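Linen bench, notebook, September

Started 8:20, coffee in hand, which the bench rules forbid and the bench has survived so far.

Still on pillowcases. The Nogueira guesthouse order is all white, and the question for this week is whether we can get a pillow into its case without the case ending up with a twist in it. Anyone who has made more than one bed knows the twist. You smooth the top, the bottom goes, you smooth the bottom, and now you have a candy wrapper.

White cloth, morning session:

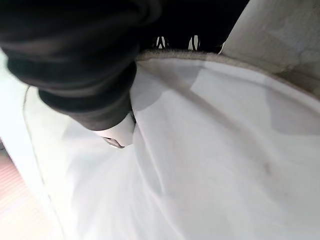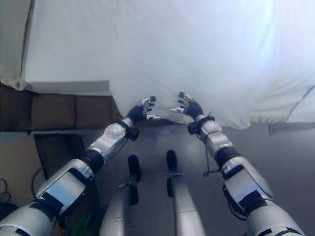
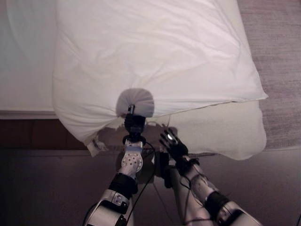
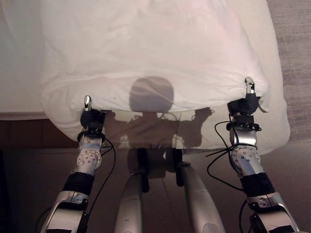 Reply in the shared log, unsigned, in green: has anybody tried turning the case inside out first, reaching in, grabbing the two far corners of the pillow through the cloth and flipping the whole thing over? Their grandmother did 20 beds a morning that way and considered shaking a pillow down into a case to be something done by people with no upbringing.

Fair. Tried the grandmother method after lunch. Notes:

Inside-out flip gives clean far corners every time, which is more than I can say for the shake. The trouble moves to the open end, where the case stops halfway and has to be walked down the pillow a handful at a time. Two hands at the same height, pull, let go, shift, pull. If one side gets ahead of the other you are back to the candy wrapper, only now it's a tight one.

The Woltar cases are the worst for this. They are cut close, and the label promises an "easy fit," presumably for a different pillow. The Nevolix ones have almost 2 inches to spare at the hem and go on like a loose sock. They also look like a loose sock, so the guesthouse will have opinions.

Seams: put the side seam down the side. Sounds obvious. Half of my cases this afternoon had it wandering across the front like a river on a map. Starting with the corner of the case on the corner of the pillow fixes it, and starting anywhere else doesn't.

Grip: small pinches leave little peaks in the cloth that stay there after you let go. A flat palm afterward takes out most of them. The rest I am calling texture.

Iron or no iron? Tried one case ironed before it went on and one not. The ironed one looked lovely for the length of time it took to put it on the pillow. No more ironing before, please, and I would rather not hear about ironing after.

Green pen again, later: the open end should face away from the door, so the guest walks in and sees the closed end. I had never thought about this in my life and now I can't look at my own bed.

Parts and supplies: the order sheet says 26 cases per carton. The guesthouse wants 200, a number that does not divide by 26 no matter how you hold the calculator. Eight cartons, then, and the leftovers go in the cupboard with the other leftovers, where they will be company for the single fitted sheet that fits nothing.

To do:
Flip method again, with the Woltar cases only, slowly.
Try a thinner pillow in the Woltar.
Ask Nogueira whether they care about the hem – if they don't, Nevolix and we go home early.
Find out who owns the green pen.
Wash the coffee mug.

Stopped at 4:45. Last case of the day went on straight, seam down the side, open end away from the door. Then I sat on it.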